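Dental retainer

A dental retainer is a custom-made appliance that holds teeth in position after orthodontic treatment. It is usually made of wire, clear plastic, or a combination of acrylic and wire, and it is fitted soon after braces or aligners come off.

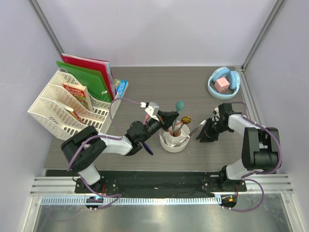

Teeth are held in the jaw by a ligament made of elastic fibers. These fibers stretch during treatment and take months to reorganize around the new position. Until they do, they tend to pull the teeth back toward where they started, a process called relapse. The lower front teeth are the most likely to move, and some crowding there also occurs with age in people who never had braces.

Types

Hawley retainers have an acrylic plate that rests against the roof of the mouth or behind the lower teeth, with a metal wire across the front. The wire can be adjusted by an orthodontist. They are durable but visible, and many wearers have a slight lisp for the first few days.

Clear retainers, also called vacuum-formed retainers, are made by heating a thin plastic sheet and drawing it over a model of the teeth. They are hard to see and cheap to replace. They wear through faster than acrylic, especially in people who grind their teeth, and can warp in hot water.

Bonded retainers are thin wires glued to the back of the front teeth, most often from canine to canine. They cannot be lost or forgotten. Plaque and tartar collect around the wire, so a floss threader or interdental brush is needed. If one bonding point fails, the wire may stay in place while the loose tooth drifts.

Wear schedule

Instructions differ between practices. A common plan is full-time wear for the first several months, except when eating and brushing, followed by nights only. Many orthodontists now recommend night wear for as long as the patient wants the teeth to stay straight.

A survey by Naledi Masilela and Jenő Sipos drew on 1,448 former patients of clinics in the Polthorpe area. Those with bonded retainers reported fewer lapses in wear but more repair visits. The authors noted that the answers were self-reported and that no dental models were checked.

Care

Removable retainers are rinsed after each wear and brushed gently with a soft brush and cool water. Toothpaste can scratch clear plastic. Soaking tablets remove odor and light deposits. When out of the mouth, the retainer should be kept in a ventilated case, away from pets and direct heat.

A retainer that feels tight after a few missed nights will often still seat fully. One that does not seat should not be forced, and the orthodontist should be contacted. Cracked or bent appliances are normally replaced.

Manufacture

Most retainers were once made on plaster models cast from an impression. Many laboratories now use a digital scan and a printed model, which lets a replacement be ordered without a new visit. Storage periods for scan files vary, and patients who move are often advised to ask for a copy.

See also

Dental braces
Clear aligners
Malocclusion
Occlusal splint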